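Open day safety walk-round: Terov demonstration area
Checked by Folasade Okonkwo, 5/4/24. Copy to Lawal Briggs (Kirine).

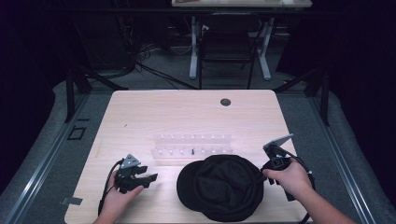 1. Approach and floor
Cables on the floor secured: NO
There is a tangle of black cable on the carpet by the office chair, running back towards the dark equipment. Visitors will wander, whatever the leaflet says. Tape it down or put a cover over it before the doors open.

Lighting adequate: NO
Dim behind the platform. Lawal says it looks better that way for visitors. I would like them to see their feet. Lights up between groups, please.

Curtains clear of walkways: YES
Fire label on the curtains not found. Ogundipe supplied them and should have the certificate. Chase.

2. Platform and table
Table steady: YES
Leaned on it, no movement.

Edges and corners: YES
Corners are rounded. Padding on the platform is sound where I pressed it. The rails are metal and at a bad height for small children, so under-fives stay with an adult.

Items on table suitable: YES, with comment
Black cap and clear rack with pegs. The rack hardly shows against the pale wood and somebody is going to put an elbow on it. A strip of coloured tape along the front would do. I was told the clear plastic look is part of the design. Fine, then they can pay for the next one.

Frame posts and braces: YES
Bolts checked by hand only. Ask Kirine for their own inspection sheet. I have now asked for it twice.

3. Hand-held grippers
Cables kept clear of the user: NO
The right-hand cable goes off the edge of the table, just where the next person in the queue will stand. Move the queue to the other side.

Finger trap risk: LOW, subject to proof
The Fistadeck handout says the jaws are "gentle". That is not a figure. I want the closing force in writing before anyone under 16 has a go.

Mounting plates: COMMENT
The grey plates on top have corners. Keep faces back. One person at the table at a time, plus the demonstrator.

Cleaning between users: NOT SEEN
Wipes to be provided by Terov.

4. Numbers and claims
Room limit: 43
The booking list stands at 288 for the day, so timed entry is a must. Chiamaka Ojo to hold the door.

Poster wording: COMMENT
The poster says the system has learned from 3,000 demonstrations and will be "folding your laundry by December". Not a safety matter, but I would not stand next to that poster and answer questions about it.

5. Result
Pass with conditions. Floor cables, queue position and closing force to be settled first. Damilola Okafor to recheck and initial.

Initials: ______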